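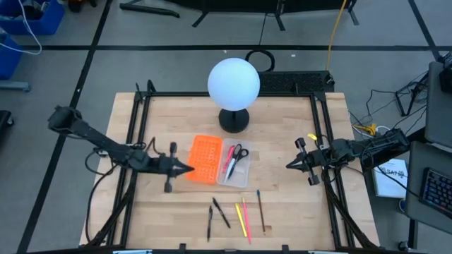
Vosex student robotics challenge opens for entries

BATAR, Oct 17, 2019 – The Batar Robotics Club has opened entries for its second Vosex challenge, a competition in which student teams program a pair of robot arms to tidy a desk. The final will be held at Głowacki College in July.

Teams work with two arms mounted on opposite sides of a wooden table. Pens and pencils are spread out at the front, and the arms have to pick them up and put them in a small clear box. Each team has 10 minutes at the table and may restart its program once without losing points.

Jastlow, the engineering firm that sponsors the challenge, is putting up a prize of £2,000 for the winning team. A further £625 will go to the best entry from a team in its first year of competition.

The task is harder than it sounds. Pens roll, pencils lying close together are difficult to pick up singly, and a gripper reaching into the box can catch on what is already in there.

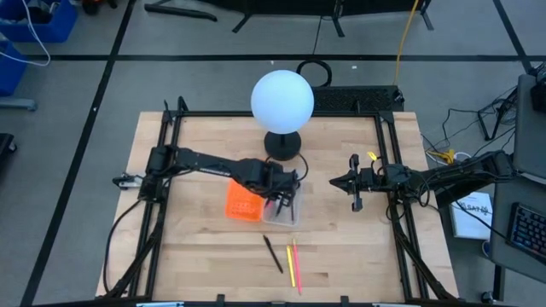

Do students need to have programmed a robot before?
Most of last year's entrants had not. Every team is given a starter program and two practice sessions, and club members are on hand to help with setting up.

There is room for 35 teams. Each may have up to four members, all in full-time education, and must name one adult contact. Entry is free, and teams travelling to Batar can claim back their train fares.

Marks are given for each item placed in the box, with a deduction for anything knocked off the table.
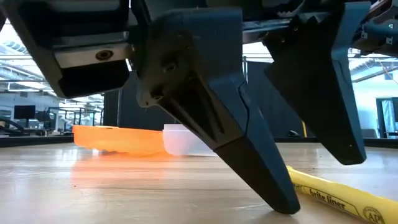

Teams may also design their own gripper fingers and have them 3D printed by the club, provided the files arrive two weeks before the final. Fingers must fit the standard mount and must not scratch the wood.

Entry forms are available from the club office at Głowacki College and from the Jastlow front desk in Batar.

ENDS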